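Notes for the Plernwood session: "The grip that let go late"
Speaker: me. 20 minutes, then questions. Don't rush the middle like last time.

OPENING (stay off the slides for a minute)

Hi everybody. I'm going to talk about a fault that took us far too long to find, and I'm going to tell it in the order we lived it, wrong turns included. If you spot the answer early, please sit on it, Harvey McKinnon already knows and he's promised to keep a straight face.

Short version for the people who came in for the coffee: we had a gripper that sometimes kept squeezing after the hand told it to stop. Most of the time you'd never notice. Then one day in July it crushed a sponge cake, and on the next go it pinched Vilja Harju's thumb. She was fine, a red mark and some strong words, but a pinch is a pinch and it went in the log as a safety matter.

(Pause. Let them ask about the cake now if they want to.)

THE WORK ITSELF

Say what the job is before saying what broke. Snacks into a box, over and over, by hand-held gripper. The packets are the whole difficulty. You've got crinkly ones, see-through ones that throw glare right back at you, a long bready thing, a round baked thing that dents if you look at it wrong. On a soft bed they all sink a little differently, so the operator is always fixing the grip on the fly.

Two grippers, one person. Point at the blue pads and how wide the gap is when the arms are open, because the whole story is about what happens between wide open and shut.

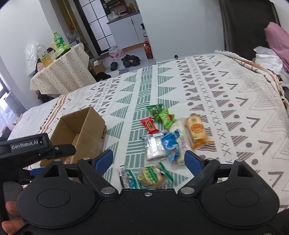
WHAT WE SAW IN THE LOGS

We went through 2,951 grasps from the Stondham runs. In 133 of them the pads went on closing after the release command. The overrun was tiny in most cases. In the worst ones it lasted up to 5 seconds, and if you've ever had your thumb in something for that long you know it's an age!

Here's the part that fooled me. The bad grasps bunched up late in each run, so I said heat. I was very sure about heat. I bought a little fan out of my own pocket and everything — it made no difference at all, and Harvey still has the fan on his desk.

Wrong turn number two was the pads. Robichaud sent us a fresh set, we swapped them, and the fault went quiet for a whole morning. I wrote the happy email. Please don't write the happy email after one morning.

WHAT IT WAS

The cable. On our Imatex test unit the release signal ran through a connector that worked loose as the operator's wrist turned. When it dropped out, the controller held on to the last thing it had heard, and the last thing it had heard was "close." Swapping the pads meant unplugging and replugging everything, which explains our lovely morning.

(Show the connector if somebody remembered to bring it. It's in the blue pouch.)

Vilja found it by wiggling. She held the trigger still, bent the cable back and forth, and watched the signal come and go. Ten minutes, no fan required.

WHAT WE CHANGED

A lost signal now means open. We argued over that one, because opening drops whatever you're holding, and a dropped jar is no fun either. For snack packets it was an easy call. For glass I still don't love it, and I'd like to hear from anyone who's solved it better.

The connector has a latch now, and the wiggle test gets done before every run, both hands. Anyone who gets pinched stops the run and writes it down, even if it didn't hurt.

QUESTIONS

Likely one: did we check the older runs? Partly. We're still working through them, so don't promise a date. If it goes quiet, ask Vilja to tell the thumb story, she tells it better than I do.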